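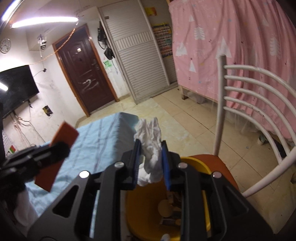

White cloth over the yellow bin

Ticket 469: Apprentice hours reported at journeyworker rate on certified payroll

Status: Resolved
Product: Josteo Payroll, wage compliance module
Customer: Jakmont Interiors
Opened by: Carmela Marín (Jakmont, payroll)
Assigned to: Sze-wing Liao
Severity: 2

Original report (C. Marín)

Certified payroll for the Rustad job is wrong for the second week running. We have 17 drywall finishers on the report. Four are registered apprentices and should print with their step percentage of the base rate. All four print as journeyworkers, full base, full fringe. The pay stubs are correct. Only the report to the contracting agency is off. The union steward compared his copy of the report with one apprentice's stub, found that they don't match, and filed a grievance. I need a corrected report before the step one meeting.

9:10 a.m. S. Liao
Confirmed from the customer's export. Stub and report use different rate lookups. The stub reads the rate stored on the employee record. The report reads the classification code on each time entry and looks it up in the wage table for the project. Time entries for the four apprentices carry code FIN-J. They should carry FIN-A plus a step number. Asked the customer how time is entered on this job.

9:42 a.m. C. Marín
Foreman enters crew time in Navik on a tablet. It syncs to Josteo overnight. Nobody here types in class codes by hand.

10:05 a.m. S. Liao
Checked the Navik import mapping. Mapping has FIN-A listed. Last modified in January by user rhollmann. Re-ran one night's import in the test copy. Incoming file has a blank in the class field for every entry on the crew, apprentices and journeyworkers both. When the field is blank, the importer fills in the default class for the project. The default on Rustad is FIN-J. Journeyworkers look right only by coincidence.

10:20 a.m. R. Hollmann
I changed the mapping in January when the new agreement added a fifth apprentice step. I didn't touch the project default. Blank class values should go to the exceptions list and wait for review. Check whether "Apply default to blank class" is switched on at the project level.

10:31 a.m. S. Liao
It is switched on. Audit log shows it was copied from the project template when Rustad was set up. Other Jakmont projects have it off. 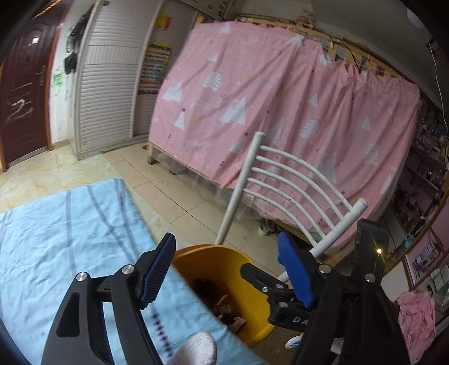 Remaining question is why Navik sends a blank. Requested the raw sync file and the crew setup screen from the customer.

11:48 a.m. M. Marín (Jakmont, field operations)
Attached both. The crew was built by copying an older crew from a non-prevailing-wage job. Class was not a required field on that one.

12:15 p.m. S. Liao
That accounts for it. Class is stored on the Navik crew member, not the employee. A copied crew keeps the blank. Two separate faults:

1. Navik crew has no class values.
2. Josteo project default hides the blanks instead of stopping them.

Steps sent to customer:

Turn off "Apply default to blank class" under Project, Compliance, Import.
In Navik, open the crew and set the class and step for each member.
In Josteo, reopen both affected weeks for the report only. Do not reopen the pay run.
Reprocess imports for those weeks. Clear the exceptions list.
Print the report with the "Amended" box checked and the original report number filled in.

1:30 p.m. C. Marín
Did the first four. Twelve lines came up on the exceptions list and I can't clear them. Message is "Step required for class."

1:44 p.m. S. Liao
All twelve lines belong to one apprentice. His registration on file shows a step change in the middle of the first week, so the importer won't choose. Enter the effective date on the Registration tab. The importer will split the entries at that date.

2:06 p.m. C. Marín
Cleared. Amended reports now match the stubs for all four. Does the fringe also change? Steward will ask.

2:25 p.m. Y. Sotomayor (compliance content)
The fringe column follows the wage table. Your table for Rustad has apprentice fringe at full rate for health and a reduced rate for pension, by step. Whether that agrees with your collective agreement is for you and the local to settle. We load the table as supplied and can't advise on the grievance. The Classification Audit report lists the class, step and rate source for each entry if you need something to bring to the meeting.

2:40 p.m. C. Marín
Printed. OK to close.

Resolution
Configuration. No code change. Change request opened to switch the blank class default off in the public works project template. Help page for crew copying to be updated by S. Liao.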